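认罪之后，卷宗里还剩什么
7月18日　文／本刊法庭观察
最后更新：7月18日 21:40
分享 17　评论 169
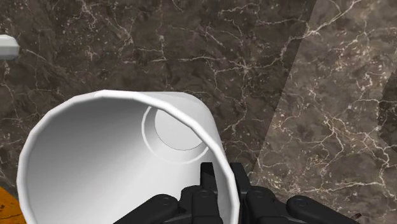 被告既然当庭认罪，案子的事实是不是就算查清了？

查清的只是双方愿意写进认罪协议的那一部分。凡是没有写进去的，法庭不会再审，检方不必再举证，旁听席上的人也就听不到了。

上面这个问题来自一位读者的来信，问的是Kemasden仓储采购案。这个案子本刊从一月份跟到现在，中间开了几次庭，多数只有十几分钟，谈的都是程序。最后一次开庭稍长一点，被告Velimir Nedeljković承认一项“提交不实商业单据”的罪名，原先起诉书里的串通投标和妨碍调查两项，检方撤回。法官问他是否自愿，他说是。法官问他是否明白放弃受审的后果，他说明白。然后就散了。

第二天当地几家媒体的标题差不多一个样子，“采购案主角认罪”，有一家还加了“真相大白”四个字。我把那份认罪协议从头到尾读了两遍，没找到真相在哪一段。

先说协议里有什么。Nedeljković当时是Drollora公司的区域经理，公司给Kemasden的公共仓库供应货架和装卸设备。协议写明，他在一份验收单上签了字，而单子上列的一批设备当时还没有到货。时间、单号、签字人，都有。这一部分我没有什么可怀疑的，单据就附在后面，谁都可以去书记官办公室调阅，复印费自理。

再说协议里没有什么。起诉书原来的版本比现在厚得多，里面提到Virnoria咨询公司替采购方写过评标标准，而那套标准里有几条技术参数，恰好只有Drollora的产品能满足。起诉书还提到，调查期间有人从公司服务器上删过邮件，检方自己给出的数字是3,207封。到了认罪协议里，Virnoria这个名字一次也没有出现，邮件的事也没有了。删邮件的是谁，奉谁的意思删的，内容能不能恢复，统统不见下文。

检方发言人在走廊里说，撤回指控是“基于对证据和公共资源的综合考量”。这句话放在哪个案子里都能用，我采访过的检察官几乎人人会说。我追问了一句，证据是不够还是没有去查，对方说不便评论。辩方律师倒是多说了几句，大意是当事人为一个行政上的疏忽承担了责任，希望社会给他重新开始的机会。一个签了假验收单的人，出门就成了疏忽，这个速度也算快的。

我并不反对认罪协商。法院案子多，人手少，每一件都开足全程，谁也等不起。被告省了时间，受害一方早一点拿到赔偿，都是实在的好处。可是在公款案件里，“受害一方”是交税的人，他们没有坐在谈判桌旁边，协议签完了才从报纸上知道结果，而报纸上写的又是“真相大白”。

量刑的部分也值得看一眼。双方共同建议的是缓刑，加617小时的社区服务，再加一笔罚金，金额要到下次开庭才定。法官不受这个建议约束，这一点书上是这么写的，庭上法官也照着念了一遍。至于实际上法官推翻共同建议的有多少，我向法院要过统计，得到的答复是没有单独汇总。没有汇总的东西，当然也就没法批评。

有同行劝我，说小案子不要看得太重，验收单上提前签字在这一行很常见，设备后来也到了。设备后来到没到，我不敢替他们下结论。Kemasden仓库管理处给的说法是“已基本到位”，我问“基本”是什么意思，他们让我提交书面申请。申请交上去了，回执也有，回复还没有。

另外一件事，关于Lahlou。不少读者在评论里问，Lahlou事务所是不是也牵涉在内。就我看到的文件，这家事务所只负责过项目的年度审计，审计意见是无保留的，检方没有对它提出任何指控。所以不能说它牵涉在内。但是一家审计机构看过的账目里，有一张货没到就签收的单子，它当时抽没抽到这张单子，抽样的方法是什么，这些问题本来可以在法庭上问。证人出庭，宣誓，一条一条问。现在不开庭了，也就没有人有义务回答。本刊发了信去问，事务所回信说，涉及客户的事项需要保密。

也有人问，民事那一边还有没有戏。理论上有。仓库管理处可以另行起诉追偿，也可以依照合同条款扣款，期限还没有过。我问过他们有没有这个打算，回答是“正在研究”。这四个字我在别的案子里也听过，研究到最后，多半是期限过了。这次要是不一样，我愿意在下一期更正。

还有读者批评我，说人家都认罪了，你还揪着不放，是不是跟被告过不去。我跟Nedeljković没有说过一句话，他在庭上看起来很累，答话声音很低，书记员两次请他大声一点。该他承担的，他承担了一部分，这一点应当承认。我想知道的是其余那几项指控当初凭什么写进起诉书，后来又凭什么拿掉。写的时候如果有证据，拿掉就该有个说法；写的时候如果没有证据，那么写的人也该有个说法。两头总要占一头。

下次开庭的日期书记官办公室还没有公布，量刑报告按规定开庭前会送交双方，不对外公开。撤回指控的那份动议是公开文件，正文只有一页，有兴趣的读者可以自己去调，报被告姓名即可，窗口中午休息。

读者手里如果有这批设备的交货记录，或者当年评标标准的早期稿本，请寄编辑部，来信可以不署名，但请注明文件是从哪里得到的，没有来源的材料我们不用。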